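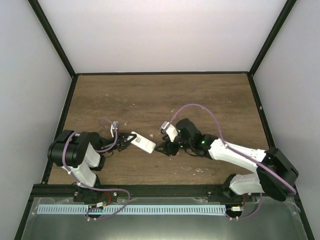
White piece, held by one end over the tabletop.

Datasets > Ballach > Small White Things > README
Last updated: June

Ballach Small White Things

Welcome! Ballach is a collection of 3335 short clips of small, pale household and office objects being picked up, turned over and passed along. Eighteen objects made the cut, and I love every one of them. White plastic is wonderful stuff to look at closely - it catches glare, it picks up smudges, and its shape seems to change completely with the viewing angle.

What's in it

clips/ - 3335 files, sorted by object
labels/ - one plain text file per clip
notes/ - colour and lighting notes by Tetsuya Iwasaki 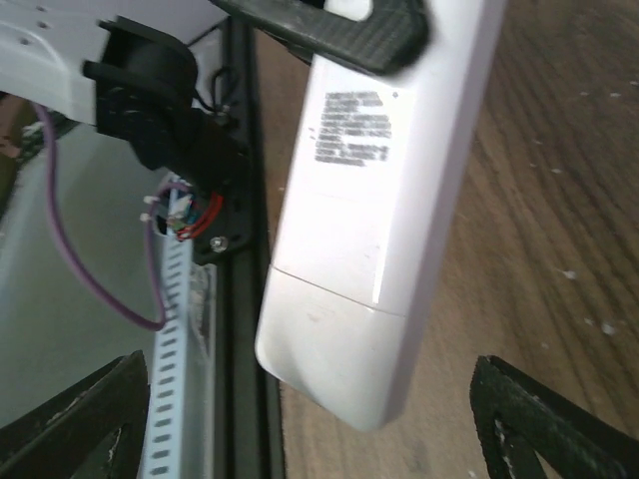

(3 min read)

Printed labels

A few objects carry a printed label, and the small text is often too blurred to read. Please don't guess at the wording! Mark the label as present and leave the text field empty. Seams and end caps get their own tags (seam, cap), even when the line is faint.

The surface

Wood grain, in brown. Specks and scuffs stay in and aren't tagged, so a pale fleck on the wood is never an object.

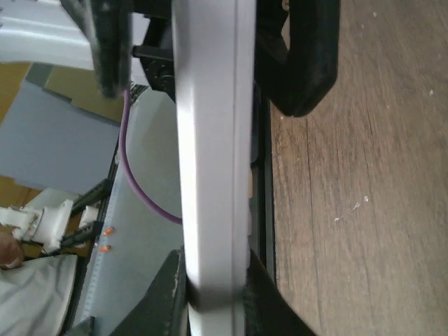

Long view, with the narrow groove on the right side.

Known gaps

- Glossy faces can wash out. 1534 clips have the glare tag so far.
- Grooves and shadows are easy to mix up. Use "unsure" freely.
- The Fernbridge batch still needs its labelling checked.

Corrections are very welcome - open an issue and name the clip.

7 comments · 18 shares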